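Skinitz furniture collection will continue for a second year

The town council of Skinitz has decided to continue its free collection of used furniture, after a trial year that brought more interest than the town expected. The decision was taken on 12th May, and the new collection period begins before the end of the month.

In the trial year, residents gave 3,652 pieces of furniture. Most of them were chairs, small tables and bookshelves, but sofas were the items that people asked for most. Families who move into their first apartment often have a bed and a kitchen table, and then they must wait a long time before they can pay for a place to sit together.

"A sofa is expensive to buy and it is also expensive to throw away," said Sieglinde Wiegand, who leads the project for the town. "We had people calling us on both sides of this problem, and they lived two streets from each other."

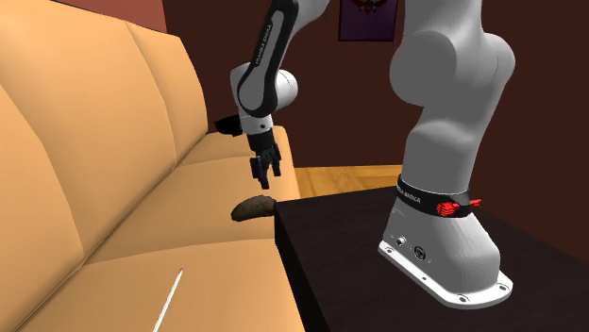 A tan couch in a computer-made living room.

The pieces are brought to the old Lakatos warehouse near the train station, where they are checked and cleaned. The transport company Usico has agreed to drive the routes for another year at the same price. Each household can give up to seven pieces in one visit, and the pick-up must be reserved by telephone or at the town office.

Not everything can be accepted. Mattresses are refused, and the same is true for furniture with broken frames or strong smoke smell. Sofas with small holes or worn seats are now welcome, which was not the case last year. The town has made an agreement with the upholstery workshop Festeo, in which apprentices will repair the covers as part of their training.

Norbert Fodor, who teaches the apprentices, said that the work is good practice for them. New furniture comes to the workshop very seldom, he explained, and on an old sofa the young people can learn how the seat was built before they open it. The workshop expects to repair about 500 covers until next May.
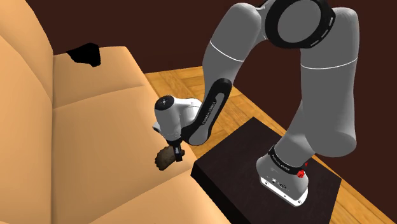

Rounded back cushions and a broad seat on a large tan sofa, computer rendering.

Some council members asked if the service takes customers away from the second-hand shops in the town. Wiegand answered that the shops were invited to choose from the warehouse before the public days, and that they will be invited again.

People who want to receive furniture do not have to show proof of income, but they need an address in Skinitz. The warehouse will be open to them on two afternoons per week. Delivery is possible for a small fee, and residents over the age of seventy do not pay it. The opening hours will be printed in the next town bulletin.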